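Capítulo 4
O ponto simples e o fio que não obedece

Quando comecei a suturar, eu achava que o difícil era a agulha. Passei semanas treinando a entrada na pele, a curva do punho, a saída do outro lado, e só depois fui perceber que quem mandava em mim era o fio. Ele enrola, gruda na superfície úmida, passa por baixo do que não devia, some da vista justo na hora do nó. Se você chegou a este capítulo com vontade de jogar a almofada de treino pela janela, seja bem-vindo – eu já estive aí, e mais de uma vez.

Nos capítulos anteriores falamos de tecido, de tipos de fio e de como segurar o porta-agulha sem esmagar a própria mão. Agora vamos fechar uma incisão de verdade, ou quase. Digo quase porque continuamos trabalhando na almofada, e vou insistir nela por muitas páginas ainda. No curso que dei em Ternside, os alunos faziam 30 pontos simples antes de passar para qualquer outra técnica, e reclamavam bastante (com razão, eu também reclamaria!). Depois do vigésimo a reclamação ia diminuindo, e as mãos começavam a fazer sozinhas umas coisas que eu não tinha conseguido explicar com palavras.

Antes da técnica, um pedido: olhe para o campo com calma. Um campo com sangue muda tudo. O vermelho espalha pelas bordas, esconde o ponto de saída da agulha, e o brilho da superfície molhada engana a vista. Quem treina só em almofada limpa leva um susto na primeira vez. Por isso uso líquido vermelho nos exercícios desde a segunda aula, em pouca quantidade, e peço que ninguém limpe a toda hora. Aprenda a procurar as bordas mesmo com a incisão manchada. Um fio preto sobre tecido claro ajuda muito nessa fase, mas repare como ele fica menos óbvio quando entra na parte vermelha.

E tem a questão das alças. Uma alça alta, bem aberta, é fácil de enxergar e fácil de laçar, só que ocupa espaço e pode cair em cima de outro fio. Uma alça curtinha fica comportada, mas obriga você a caçar a ponta com a garra. Eu prefiro errar para o lado da alça grande, principalmente com quem está começando.

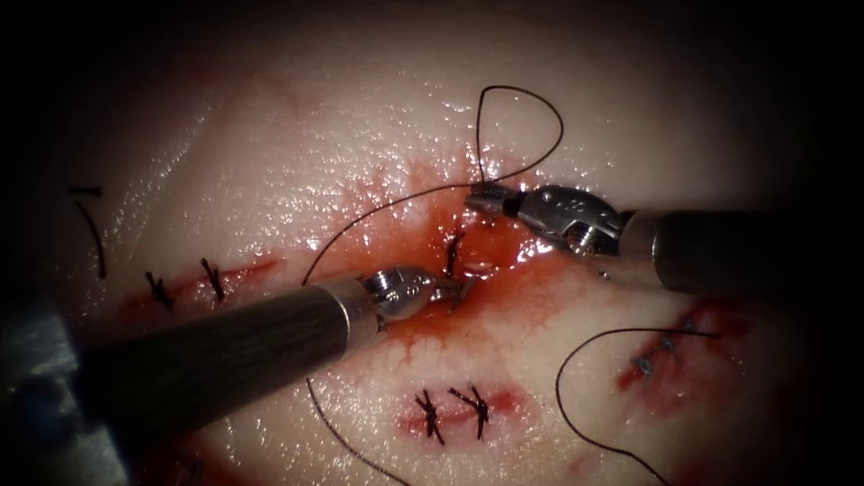

4.1 Agulha, fio e duas pontas de metal

Vamos por partes, que este é o pedaço do livro em que todo mundo corre. A agulha curva deve ser segurada pela garra num ponto que deixe a curva livre para trabalhar. Se você pega muito perto da ponta, sobra pouco para atravessar o tecido; se pega bem na junção com o fio, ela gira na garra e você perde o ângulo. No exercício deste capítulo, quero que você pegue a agulha, solte, pegue de novo e observe o que mudou na direção da ponta. Faça isso sem tecido nenhum por perto, se preferir. Parece bobagem, eu sei, mas foi o exercício que mais me ajudou.

A segunda mão, ou o segundo instrumento, costuma ser esquecida. A gente fica tão preso à garra que carrega a agulha que a outra vira um enfeite. Pois dê trabalho a ela! Ela segura o fio, afasta a alça, apoia a borda, recebe a agulha do outro lado. Eu costumo pedir que as duas pontas se encontrem bem em cima da incisão, vindas de lados opostos, cada uma com espaço para se mexer sem bater na vizinha. 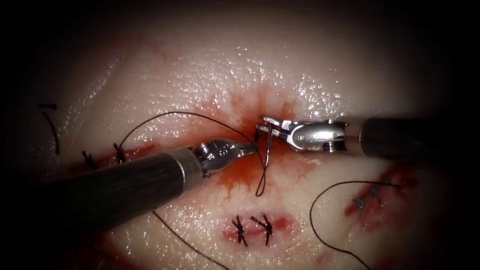
Outra coisa que demorei a entender é que o fio precisa de caminho. Antes de cada passagem, pense por onde ele vai correr e o que há debaixo dele: um nó já feito, uma ponta solta, a haste do próprio instrumento. Na primeira turma de Prasero eu mesma prendi o fio debaixo da haste durante uma demonstração, puxei com toda a confiança e arranquei o ponto anterior. Ficou um silêncio na sala... Desde então confiro o trajeto antes de puxar, e recomendo que você faça o mesmo até virar hábito.

Sobre o nó, vamos ver os detalhes na seção 4.2. Por enquanto basta saber que as bordas devem se tocar, sem ficar franzidas. Aperto demais deixa o tecido branco e enrugado; aperto de menos abre uma fresta. Faça uma fileira curta, olhe de perto, corte tudo e recomece ao lado. Guarde a almofada usada – no fim do capítulo vamos voltar a ela para comparar os primeiros pontos com os últimos.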